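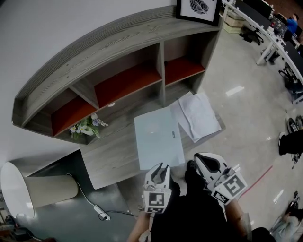
Resetting a Desk with Open Compartments

Issued by Dirasetti Workplace Services, 29 August 2021
Prepared by Dalia Butkienė

This guide sets out the standard procedure for tidying and cleaning a desk fitted with a raised shelving unit. It applies to the grey wood-grain desks with red-orange compartments and to any similar furniture on the premises. Staff should allow 40 minutes the first time they follow it.

Before you begin

Collect the following:
Two microfibre cloths, one to be kept dry
A small soft brush
Neutral-pH surface cleaner, diluted as directed on the bottle
A document tray
A bag for waste paper

Bleach, cream cleansers and scouring pads must not be used on wood-grain finishes. Requests for replacement cloths should quote stock item 878.

Step 1. Clear the desktop

Close any laptop or tablet and move it to a clean, dry surface. Loose and crumpled sheets are to be flattened and read before they are discarded. Paper bearing a name, an account number or a signature goes into the document tray for the desk user to check. Blank or damaged sheets may be recycled.

Check the edge of the desk as well as the middle. Papers left partly over the edge are easily knocked to the floor and lost.

Step 2. Remove decorative items

Take down framed prints first, using both hands, and lay them face up on a folded cloth. A print standing on top of the shelving unit should be lifted clear and never slid, as the frame may scratch the finish.

Artificial flowers are held by the base of the stems. Brush the petals and leaves lightly over the waste bag, working from the centre of each bloom outward. Do not spray them with cleaner - the colour in some fabric petals will run.

Step 3. Clean the shelving unit

Work from the top down.

Wipe the upper edge with a damp cloth, following the curve from one end to the other in a single pass. Use the dry cloth immediately afterwards.

Brush dust out of the corners of each compartment, then wipe the vertical partitions and the coloured panels. Streaks show readily on red-orange surfaces, and a second pass with the dry cloth is normally required.

Wipe the panel beneath the compartments last. Go around any small fitting or opening with a barely damp cloth, and do not allow liquid to enter it.

Step 4. Clean the desktop

Wipe in the direction of the grain. Ink marks that remain after two attempts should be reported to Konrad Gruber in Furnishings and left alone in the meantime. Leave the surface to dry fully before anything is put back.

Step 5. Return items

Place the laptop or tablet flat on the desktop, well back from the edge. Decorative items return to the positions in which they were found unless the desk user has asked otherwise. Compartments may be used for stationery, notebooks and small items in regular use. Heavy binders belong in the storage cupboard.

The framed print should stand where it cannot be caught by a sleeve or a cable. If it rocks, fit felt pads to the lower corners of the frame.

Frequency

Desks in daily use are wiped down at the end of each working day. The full procedure is carried out once a month, and whenever a desk changes hands. Completed checklists are filed with Furnishings.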